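Gruvance Container Planting Guide
Section 3: Planting and Establishing Small Trees in Containers

3.1 Scope of this section

This section covers the planting of young ornamental trees in the Gruvance range of self-watering containers. It applies to pot-grown and root-balled stock. Bare-root stock requires a different method and is dealt with in Section 4. Readers who have not yet chosen a position for the container should read Section 2 first, as a filled container must not be dragged or tilted.

The instructions were revised in April by Gaetano Sartori of the Dradwood nursery and replace those printed on the leaflet supplied with earlier containers.

3.2 Before you begin

Check that the following are to hand:

Container with reservoir tray and overflow plug
Filling tube and water level indicator
Jemal loam-based compost, 290 litres for the large container
Coarse grit
One stake and two soft ties
Watering can with a fine rose

Stand the tree in its nursery pot in a bucket of water until bubbles cease to rise. Allow it to drain while the container is being prepared. Planting is best carried out in the early morning or after 4 p.m. in warm weather.
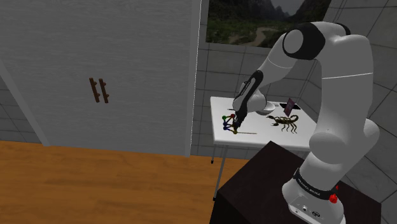
Fig. 3.1 White robotic arm with black gripper beside a table.

CAUTION: A filled large container is too heavy for one person to lift. Place it in its final position before adding compost.

3.3 Fitting the reservoir

1. Remove the overflow plug and keep it in a safe place. It is refitted only when the container stands under cover.

2. Lower the reservoir tray into the container with the raised arrow facing the overflow hole. The tray should sit level and should not rock when pressed at the corners.

3. Push the filling tube into the round socket until it clicks. Do not use grease or washing-up liquid to ease the fit.

4. Drop the level indicator into the tube and check that it moves freely. If it sticks, withdraw it and wipe the inside of the tube with a dry cloth.

5. Spread a layer of coarse grit over the tray, taking care that none enters the filling tube.

Note: The wicking columns at the base of the tray must be packed with compost and not with grit. Water will not rise into the root zone if they are left empty.

3.4 Planting the tree

1. Fill the wicking columns with damp compost and firm with the fingers.

2. Add compost to the container until the top of the root ball, when stood in place, will lie 35 mm below the rim.

3. Remove the tree from its nursery pot. Tease out any roots that circle the outside of the root ball. Roots thicker than a pencil that cannot be straightened should be cut cleanly with secateurs.

4. Stand the tree in the centre of the container and turn it until its best side faces the main point of view.

5. Fill around the root ball in layers, firming each lightly by hand. Do not tread the compost.

6. Check the planting depth. The flare at the base of the trunk must remain visible. Trees planted too deeply often fail to thrive, and the cause may not be noticed until the second season. 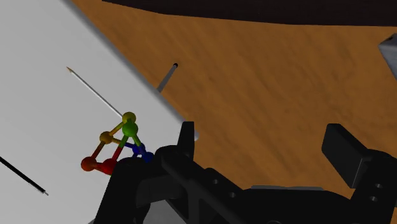
Fig. 3.2 White tabletop and wood-grain floor.

3.5 First watering

Water from above until liquid runs from the overflow hole. Do not fill the reservoir at this stage. The roots have yet to reach the lower compost and will take nothing from it, and standing water will sour the base of the container.

Continue watering from above for the first 3 weeks. After this period the reservoir may be filled through the tube until the indicator reaches the upper mark. Allow the indicator to fall to the lower mark and leave it there for 2 days before refilling.

Acid-loving trees, including most camellias and some magnolias, should be given rainwater wherever it can be had. Loltamar ericaceous compost may be used in place of the standard mix for these plants — the quantities are the same.

CAUTION: Do not add liquid feed to the reservoir. Feed is applied to the surface only, as set out in Section 5.

3.6 Staking 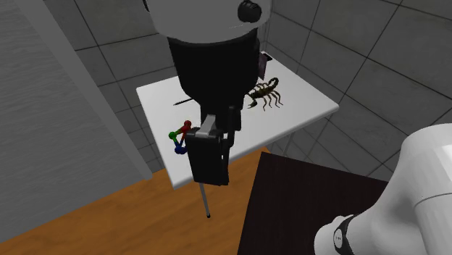
A container tree needs support only until its roots have taken hold of the compost, which normally takes one growing season. Choose a stake that reaches one third of the way up the trunk, and insert it on the windward side before the final layer of compost is added. Hold the stake upright while it is pushed in, in the way the thin grey rod is held vertically between the gripper's fingers, and stop if firm resistance is felt. The tip must not pierce the reservoir tray. Fasten the ties in a figure of eight so that the trunk is cushioned from the stake, and loosen them as the stem thickens.

Inspect the ties monthly during the growing season and after strong winds. Remove the stake in the following spring if the tree stands steady without it. Where the trunk still moves at soil level, firm the compost, replace the ties and inspect again in autumn.

3.7 Finishing

Cover the surface with a shallow mulch of composted bark, keeping it clear of the trunk and the mouth of the filling tube. Fit the tube cap. Write the planting month on the label provided and retain it with this guide.

For pruning in the first year, see Section 6.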